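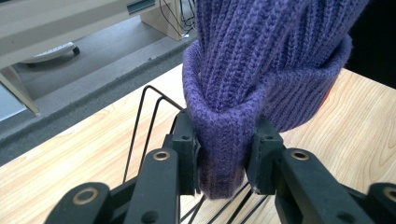

Interim Progress Report to the Nestska Program Office
Learning to Handle Soft Goods from Hand-Held Gripper Demonstrations
Submitted by Arlo Pettigrew, Principal Investigator, Vorkano Laboratory

1. Purpose of this report

This report covers the second period of the award. It describes the collection of human demonstrations, the first training results, and the work planned through October. Spending remains within the approved budget and no change to the scope is requested.

The project asks whether a two-armed robot can learn to place soft items into narrow, rigid holders from demonstrations given by people using hand-held grippers. Under the agreed plan, no robot is used during collection. The operator works at a table with one gripper in each hand, and the learned policy is transferred to the arms at a later stage.

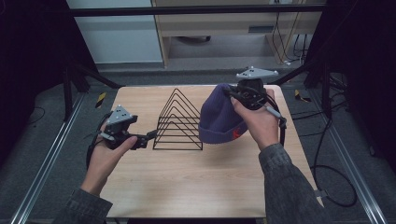
Brolov, July 28, 2024

2. Data collection

The target for the award is 2,000 accepted demonstrations across all item types. Knitwear was moved forward in the schedule at the request of the program office. The task now under collection uses a purple knit beanie and a black wire rack with slanted slots. Operators are asked to vary the starting position of the hat and the side from which the rack is approached.

A pilot set of 300 demonstrations has passed review. Recordings are rejected when the tracking of either gripper is lost or when the hat leaves the view of the gripper camera for an extended part of the motion. Most rejections in this period came from tracking loss. The review procedure was revised in response, and operators now receive the result before the end of each session.
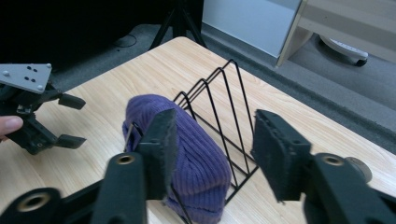
Figure 2. Beanie held between the gripper fingers at the wire rack.

3. Method and first results

The policy receives images from the gripper cameras together with the position and opening of each gripper. Nguyen-Tran, our subcontractor for model training, compared two versions. The first predicts a fixed sequence of motions. The second predicts shorter sequences and updates them as new images arrive.

On held-out recordings, the second version followed the operator's path more closely during the final approach to the rack. The difference was small while the hat was being carried over open table. These results come from recorded data only, and they should not be read as a measure of success on the robot. 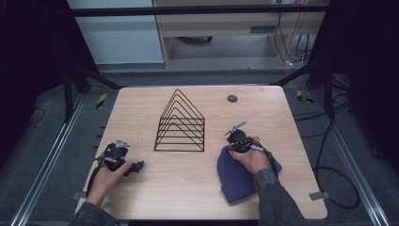
The most difficult part of the task for the current model is the grasp. A knit hat has no fixed shape, and the best place to close the fingers depends on how it lies. When the hat is partly crumpled on the tabletop, as it is under the right gripper, the ribbed cuff may be the clearest feature available to the model. We have therefore added a label for cuff position to the review form and will test whether it improves grasp prediction.

4. Work planned for the next period

Collection will continue with 3 operators. Robot trials are scheduled to begin in October, starting with 9 set starting positions for the hat. Results will be reported separately for the grasp, the carry, and the placement. The revised review form and the trial protocol will be sent to the program office before the trials begin.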